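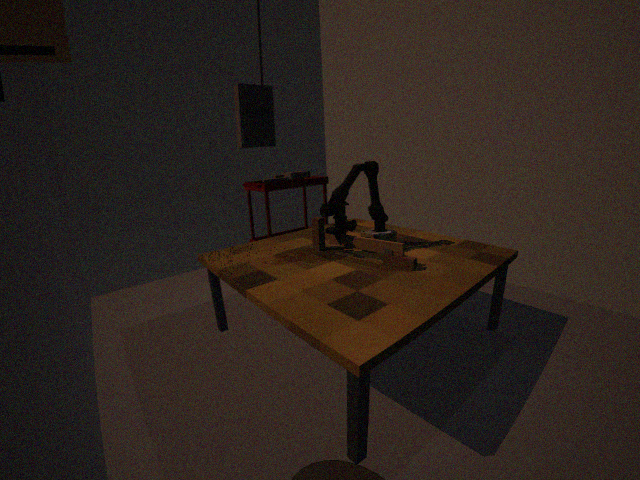 Minutes taken by Halima Abubakar
Last updated: Sunday, 9:40 pm

Bednarek Street Community Garden — general meeting, February

Present: Elżbieta Jakubowski (chair), Callum Tennant, Sławomir Piątek, Wiesława Czerwiński, Halima Abubakar (minutes), plus plot holders as per sign-in sheet. Started 6 pm, bit after.

Previous minutes — accepted. Callum moved, Wiesława seconded. One correction: the tap that leaks is the north one, not the one by the compost.

Water
Bill came in at $535. Higher than last summer. Sławomir thinks it's the north tap, Callum thinks it's people leaving soaker hoses on overnight. Long discussion. Agreed: Sławomir to replace the washer this week, and if it still drips get a plumber's quote. No hoses after 8 pm till further notice. Elżbieta to put a sign up.
Question from plot 12 re whether the rainwater tank can be hooked up to the back beds. Needs a pump. Parked till the autumn meeting.

Money
Zinance have changed the way the account works, now need two people to approve anything going out. Elżbieta and Wiesława are set up, Callum still has to do his ID. Plot fees — 6 still owing. Halima to send reminders, friendly ones. Fee stays at $30 for the half year. Carried, one against.

Compost
Bay two is too wet and smells. More dry stuff please — leaves, torn up cardboard, no glossy. Someone is putting whole corn cobs and citrus in. Please chop. Wiesława offered to turn it fortnightly if she gets a hand, Callum said yes for March and then he's away.
Grundix pellets: half the bag left. Some plot holders don't want it used near thier beds, so it's to be kept to the shared beds only. Bag lives on the top shelf, lid on.

Shed
Lock is sticking. Graphite not oil, says Sławomir. Long-handled fork missing, if you borrowed it just bring it back. Ikport delivery of mulch is booked, they will only drop at the kerb so barrows needed from 8 am. Names to Callum. Neighbours at the corner house have asked that we don't block the driveway this time. Fair enough.

Seed swap
Same format as last year. Labelled envelopes, variety and year saved. Wiesława has plenty of the flat beans and too much dill. Elżbieta bringing the urn. Plate to share if you can. No plants from anywhere with whitefly, check under the leaves first.

Waiting list
12 on it. Two plots look abandoned, weeds over the path. Elżbieta to ring both holders before anything is done. If no answer in a month they get offered on. Discussion about splitting big plots in half, some for, some against, no vote taken.

Other business
— Possums in the figs again. Netting must be the fine white sort, pulled tight. Old black netting to come off.
— Gate left open twice. Close it.
— Can we have the meetings later in summer, too hot at 6. Will try 7 next time and see who turnes up.

Closed 7:25 pm. Next meeting date to be emailed.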